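Court open day draws a full public gallery

Visitors began lining up outside the Samska district courthouse well before the doors opened on 20th November. The building had been closed to the public since August, when the security entrance was rebuilt, and this was the first chance to see the new courtrooms and the holding area under them.

Groups were led in through the side gate. Our guide, Treasa Scanlon, has worked as a clerk in the criminal division for nine years. She took us first to Courtroom 2, where public order cases are heard. The gallery has 70 seats, and overflow visitors are sent to a room down the hall with a video link.

Scanlon said the court handled 616 protest-related charges last year, most of them for unlawful assembly. The usual fine is 1000, and it can go up to 2000 for a second offense. 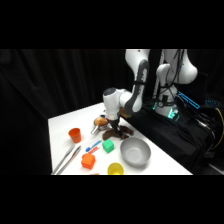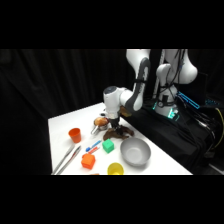 Courts & Justice

The holding cells were the part most people had come for. There are six, each with a bench and a call button. Defense lawyer Cormac Kinsella, who was in our group, asked how long a person may be kept there before seeing a judge. He was told the limit is 48 hours and that a log is kept at the desk. Visitors were not shown the log.

In the afternoon Judge Duygu Şimşekoğlu took questions in the main hall. She would not discuss the Oria Square arrests, which are still before the court, but explained how bail is set and who can ask for a review. One man wanted to know why some hearings are closed. She said a closed hearing needs a written order, and that the order itself can be read at the registry.

The tour ended at the registry counter, which is open to the public on weekday mornings. Bring photo ID.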